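## About Wistis

Wistis is a small language school in Mutgate. We teach English to adults who already work, or who want to work soon, and who need the language for real days: phone calls, safety talks, a letter to the landlord, a joke in the canteen.

The school was opened by Innes Laing in a room over a bicycle shop, with one evening class and a borrowed whiteboard. Now we are nine teachers and we have our own floor on Crichton Road. Five of us learned English as grown-up people, and I am one of these. We remember well how it feels to understand every word and still not know what was asked.

### How we teach

Our groups are small. We do not follow one book from the first page to the last. In the first week each learner tells us where he or she needs English, and the teacher builds the lessons from this. A nurse and a driver can sit in the same group, and very often they help each other more than we could.

Grammar is taught, of course. Some schools are a little ashamed of grammar now – we are not. But we try to give it in short pieces, and always with something to say or write on the same evening.

The technical English course is for people in workshops, laboratories and factories. It covers the names of parts and tools, reading a manual, writing a fault report and explaining a problem to a colleague. 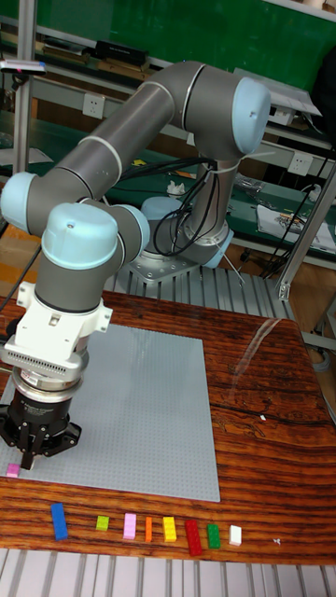
*The arm and gripper over a pink brick and a light-grey baseplate.*

Learners in this course bring their own papers from work if the employer allows it. We read them together and find the words that come back again and again. Prepositions make the most trouble. "Bolted to", "bolted on", "bolted in" – it takes patience, and I still check them myself.

### Courses

- **General English**, two evenings a week, from beginner to upper intermediate
- **Technical English**, one evening a week, from intermediate
- **Writing for work**, Saturday mornings
- **Conversation table**, open to all learners and free of charge

New groups start in September. It is possible to join later if there is a place, after a short talk with a teacher.
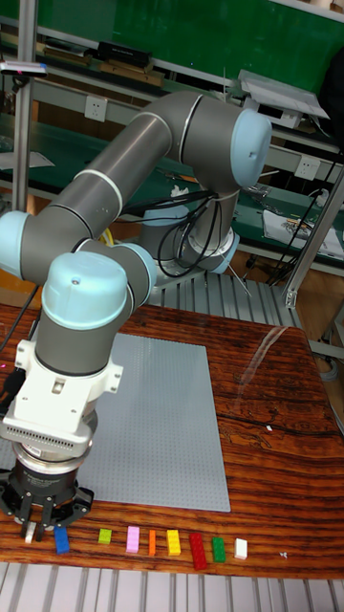

We also teach inside companies. The first one was Wamider, where we began with five learners in the lunch break and now see 23 of them each week. Company lessons are planned together with the employer, but what a learner says in the lesson stays in the lesson. We do not send reports on single persons, only on attendance and level.

### Fees and support

Fees are paid by the term or by the month. If you have lost your work during a course, please speak with Innes before you decide to stop. The door of the office is open in the hour before evening lessons.

### Visit us

You are welcome to sit in one lesson before you choose. Write to the office some days before, tell us a little about your English, and we will answer with a day and the name of the teacher. The entrance is from the courtyard side, second bell.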